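Retour au simulateur, avec deux pinces et beaucoup de café

J'avais promis un billet sur le comparatif de pinces depuis février, et puis les semaines ont filé, vous savez ce que c'est. Mercredi soir j'ai enfin pris le temps de tout remettre à plat, et je me suis laissé emporter comme d'habitude : il était plus d'une heure du matin quand j'ai éteint l'écran !

Pour ceux qui arrivent en cours de route, je compare en simulation la pince à doigts étroits que j'utilise depuis le début et le modèle Woltetti, plus large, avec ses bouts de doigts souples (enfin, souples autant que mon moteur physique veut bien l'admettre). Le bras reste le même, un Franka, et le contrôleur aussi : celui de Lorente, que j'ai fini par apprivoiser après l'avoir beaucoup maudit. J'avais commencé avec celui de Zurken, très agréable à configurer, mais il me faisait trembler le poignet dès que je descendais près du sol et je n'ai jamais trouvé le bon réglage. Si quelqu'un a la recette, je suis preneur.

Côté décor, j'ai abandonné mes cubes alignés sur un plan gris. C'était commode, mais tout marchait trop bien et je n'apprenais plus rien. J'ai donc repris une salle à manger, avec une table en bois clair, des chaises orange et un bric-à-brac d'objets aux formes peu coopératives. Le bras est posé sur un socle bas et sombre, à côté de la table, et je lui demande aussi bien d'aller sur le plateau que de plonger entre les meubles. C'est là que les choses deviennent intéressantes, parce qu'une pince qui saisit bien n'est pas forcément une pince qui passe.

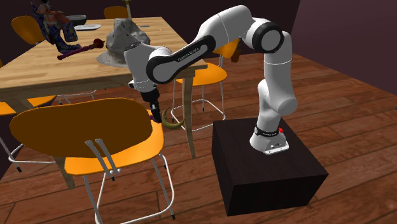 Wirkville m'a écrit à ce propos que je me compliquais la vie, et qu'à sa place il comparerait d'abord les deux pinces sans aucun meuble, avec un seul objet, avant d'ajouter la moindre chaise. Il trouve aussi que changer de contrôleur en plein milieu a faussé mes premiers résultats.

Sur le second point je lui donne entièrement raison, et j'ai d'ailleurs tout relancé depuis zéro avec Lorente. Sur le premier, je résiste un peu. J'ai déjà fait ces essais à vide l'an dernier et les deux pinces s'y valent, à tel point que j'avais failli m'arrêter là. Avec les meubles, j'ai lancé 1097 essais en tout, et l'écart est apparu tout de suite. Les doigts étroits se glissent presque partout, mais ils ripent sur les formes courbes, surtout quand j'arrive de travers. La Woltetti, elle, tient merveilleusement bien ce qu'elle attrape, seulement elle cogne les dossiers et les pieds de chaise avec une constance qui force le respect.

J'ai essayé de l'aider en ajoutant 15 millimètres de marge autour des obstacles. Résultat, le planificateur refusait la moitié des trajectoires et le bras restait bêtement en l'air. Je suis redescendu à quatre, et c'est déjà plus vivable, même si j'entends d'ici les puristes soupirer.

Reste la question de la caméra. Pour l'instant je triche et je donne au contrôleur la position exacte des objets. Dès que je passe à une vue simulée, les objets de la même teinte que le bois me donnent du fil à retordre, et je me demande s'il ne vaudrait pas mieux deux points de vue, un fixe et un au poignet. J'ai commencé à lire la documentation là-dessus, j'en suis au chapitre trois, et j'ai déjà envie de tout recâbler.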